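8 min read

4. House rules for two-arm tabletop work

I promised in the introduction that I'd get to the rules themselves, so let's do that. We had a one-page sheet taped up at the Gerau bench for most of the project, and it changed so often that Boglárka Deák eventually stopped printing it and wrote on the tape. What follows is the version we had when we froze the protocol on 29 September 2021. It isn't a standard and I wouldn't want anyone to cite it as one. It's what two sites (Gerau and Losevico) agreed to do the same way so that we could compare our episodes without arguing.

The full set covers 1,785 episodes. Of those, 900 were run at Gerau and the rest at Losevico, and before we had the sheet the two sites might as well have been doing different experiments. Gerau started every episode with the arms folded back. Losevico started wherever the last episode had ended. You can guess how well the early logs lined up!

4.1 What goes on the table

Our first rule is that the table holds the objects for the task and no leftovers from the previous one. I know that sounds too obvious to write down. We wrote it down anyway, after I spent a whole afternoon in August trying to work out why one batch had so many aborted grasps, and the answer was a roll of tape that I had put there myself.

We also ask for a plain, matte surface. Glossy tops gave us bright patches that moved when the arms moved, and Bimside (our logging and replay tool) kept marking those as contact events. You can tune that out in software, and Losevico did for a while, but then the thresholds differ between sites and you're back to arguing. A dull white top was cheaper.

The objects are where we were deliberately a bit mean. A rule sheet that only works for wooden cubes isn't worth much, so we wanted things that squash, stretch, or have gaps in them. Springy and coiled objects are great for this, as are open baskets, where a fingertip can slip between the strands and the force reading tells you almost nothing useful. If you're picking your own set, I'd say include at least one object that changes shape when you hold it and at least one that you can partly see through. Both kinds broke assumptions we didn't know we had.

4.2 Who moves first

With two arms, most of our close calls came from both arms deciding to go at once. Our rule is that one arm is named the lead before the episode starts, and the other may approach its object but may not close its fingers until the lead has reported a stable state. "Stable" for us means 600 milliseconds with no change in finger position. I've been asked why that value. We tried shorter, and soft objects kept creeping after the check had passed. We tried longer, and the operators got bored and started cheating.

The named lead goes in the log header, spelled out as "left" or "right." Please don't use "A" and "B." We did, and then Losevico mounted their arms the other way around, and I still have a spreadsheet that I can't bring myself to open.

There's one exception. If both arms have to hold the same object, they close together and either one can call a stop. We kept those episodes in a separate folder and I leave them out of the counts in Section 5.

4.3 Closing distance

When the two grippers face each other across the table, the space between them is what you should be watching, and it's easy to forget because your eyes go to the objects. The sheet says that fingertips of opposite arms stay at least 12 centimeters apart unless the task is a handover. The measurement is from fingertip to fingertip, closest points, with the fingers wherever they happen to be. Early on we measured between wrist centers, which looks tidy on paper and says very little about whether the fingers are going to touch.

We enforce this in the controller, and we also ask the operator to keep a hand near the stop button. Ifans, the safety layer we used at both sites, will slow the arms down as they get closer, but it works from the commanded positions. If a gripper is dragging something that sticks out past its fingers, Ifans has no idea. So the operator stays in charge of anything being carried, and I'd keep it that way even with a better model.

4.4 Cables

I'd happily give cables a whole paper. They get one rule here: before an episode, move each wrist through its full planned range by hand and watch the cable the entire time. It should have enough slack that it never pulls tight, and the loop should stay clear of the objects. Then check the plug. A loop that hangs nicely in one pose can swing across the table in the next, and a soft object doesn't need much of a nudge to roll.

Gerau clipped everything and then had a connector work itself loose because the clip was too close to it. Losevico clipped nothing and swept things off the table. We ended up leaving a free loop near the gripper and putting the first clip further back, with no clip right beside a connector. I don't love it — it looks messy — but it gave us the fewest stops at either site.

4.5 Labels

Each gripper carries a label on its upper side, and the label code goes in the log. We swap grippers between arms more than I'd like to admit, and finger wear follows the gripper, so "left gripper" by itself won't tell you what you need to know six weeks later. Keep the label on top, where a camera looking down has some chance of catching it. A sticker on the underside may as well be in a drawer.

If the code can't be read in the recording, we go by the handwritten log, and if the log is blank too, the episode gets dropped. Boglárka was much stricter about this than I was, and after the second mix-up I stopped complaining.

Figure 3. Two grippers and two objects on the white tabletop: a coiled orange object at left, an open orange basket toward the middle. Cable loops show at both sides, and the right gripper has its label on top.

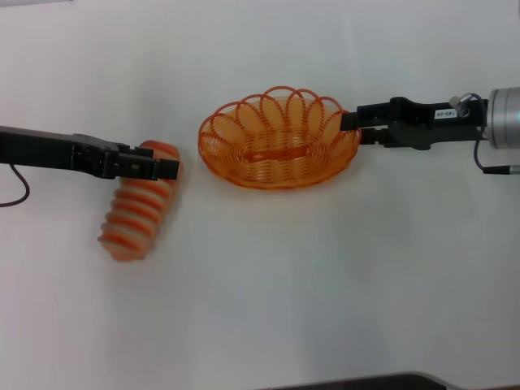
5. How often the rules were broken

Every episode was replayed in Bimside and checked against the sheet by someone who hadn't run it. I'll start with the lead-arm rule, where the two sites differed most.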